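4.2 Loan size and first-year trading

The grant scheme in Sikdale district paid a single sum to each approved household, with no repayment. The Goel fund, which covers the neighboring Dukitz district, lent smaller sums at a fixed rate and asked for weekly payments from the second month. Both were open to people who already sold goods from a stall, a cart or the front room of a house. We compare how the two groups of traders used the money in their first year.

Our sample has 905 traders, of whom 68 stopped trading before the second interview. We kept them in the analysis and recorded their sales as zero from the month they closed. Leaving them out raises the average for both groups but does not change the order of the results.
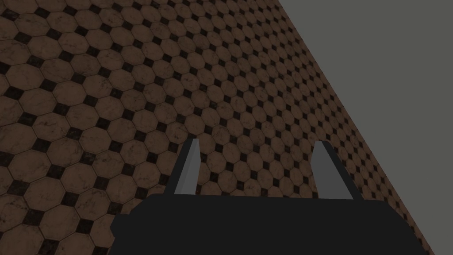 Figure 3. Octagonal floor tiles with small black insets, simulated view.

Stock was the largest item of spending in both districts. Traders with a grant were more likely to buy something that would last, most often a handcart, a scale or a secondhand freezer. Borrowers put nearly all of the loan into goods they could sell within the week. Several told us that they had wanted a cart but could not see how to meet the first four payments if they bought one.

Distance to the wholesale market also mattered. Traders in the east of Sikdale had to cross the river at Beltach, and the fare took a large part of a day's profit unless they shared a vehicle. Those who bought jointly paid less per sack and went less often.
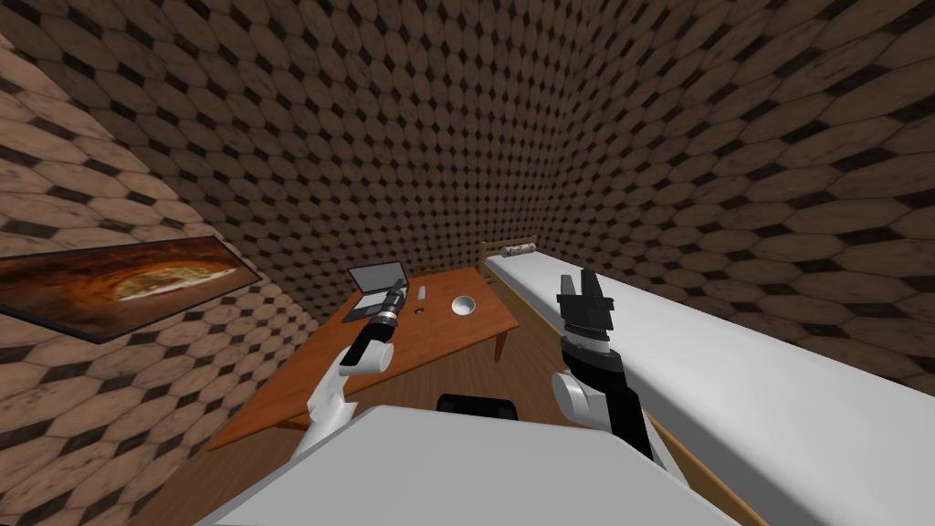
One trader, Beltach: I would have taken the loan if they let me pay by the month. My customers pay me when their wages come in, so every week is too soon.

Similar remarks came up in 55 of the interviews, nearly all of them with people who sold on credit. Weekly payment suited vegetable and fish sellers, who are paid in cash each morning. It suited tailors and sellers of household goods much less well, and these two trades made up most of the late payments to the fund.

We also asked who kept the accounts. In most households one person did the buying and another wrote down the sales, usually in a school notebook. Where no record was kept, we rebuilt monthly sales from the 2832 supplier slips collected in June and marked those values as estimates.
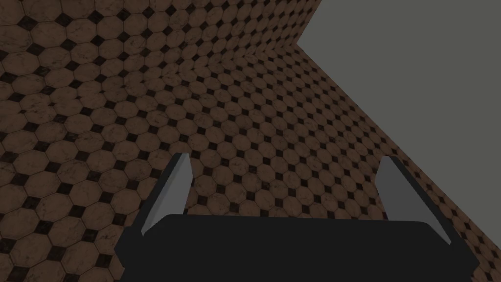 4.3 Limits of the comparison

The two districts differ in ways we could not control for. Sikdale has the larger bus station, and traders near it had steady sales before the grant arrived. Dukitz lost a covered market to road work during the study, and some stalls moved twice. We therefore treat the gap between the groups as a description of what happened in these places, and make no claim about the effect of grants or loans in general.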